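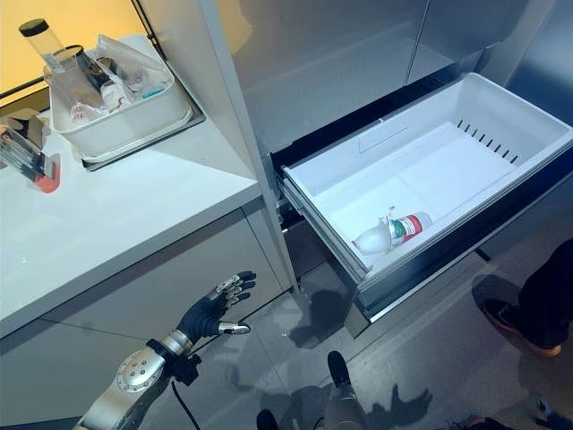

I have been to enough show kitchens to know that they look their best when nothing is being cooked. The Stindar open day at Becerra House promised a kitchen "set up for ordinary life", with shopping on the side and food to put away, so I took the 11 o'clock slot and went to see how ordinary it was.

The flat measures 64 square metres, and the kitchen gets a decent share of that. Jovita Espinoza showed our group round. She was pleasant and well informed, and she used the word "calm" more often than I would like in a room where people fry onions. The cupboards are white, the worktop is white and glossy, and the one bit of warmth comes from an orange-yellow wall behind. I liked the wall. I would not like to wipe down that worktop every evening, and when I asked about scratches I was told the finish was "very forgiving". I have asked for that in writing.

The shopping

To be fair to Stindar, they had put real groceries out. There was bottled water with a red label, a cloudy peach-coloured drink, and a blue plastic basket with grid sides of the sort you carry round a small supermarket. One white storage bin sat in a shallow steel tray and held the kind of mixture I have at home: a tall clear bottle with a black cap, a dark tub with a metallic lid, a scrunched-up carrier bag. That bin did more to sell me the room than the brochure did.

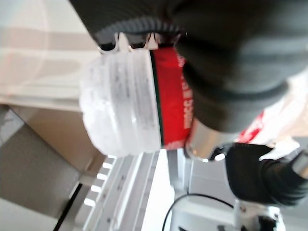 Where it all goes

My main worry was storage. The lower units have flat fronts with thin seams, and they look very neat, but a flat front tells you nothing about the depth behind it. Refugio Quezada, who had come with a tape measure and a list, asked for the inside measurements of the base units. Jovita promised to email them. Mine have not arrived yet.

The freezer works on drawers. I prefer drawers to shelves, as long as they pull out far enough to reach the peas at the back, and I would want a full week's shop in there before deciding. The fridge stands beside a tall white side panel, and that panel takes up width I would rather spend on worktop.
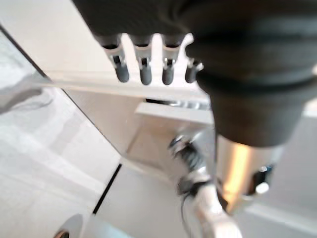
What it costs

The fitted price depends on the flat. The Keltum storage pack is another £1460, and covers 4 extra inserts and a set of matching bins. They are good bins. They are also bins, and I have some already. There is a cheaper range called Drindulo, which was mentioned once, quickly, near the front door, and of which I saw no sample.

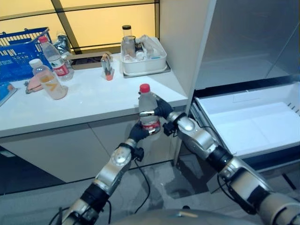
Bottled water and the blue basket at the Stindar kitchen, Becerra House.

I would go back in March, when the second flat opens, if only to see whether the worktop still shines – and I would bring my own shopping. Parking is behind the building and fills up early. The coffee was free and rather weak.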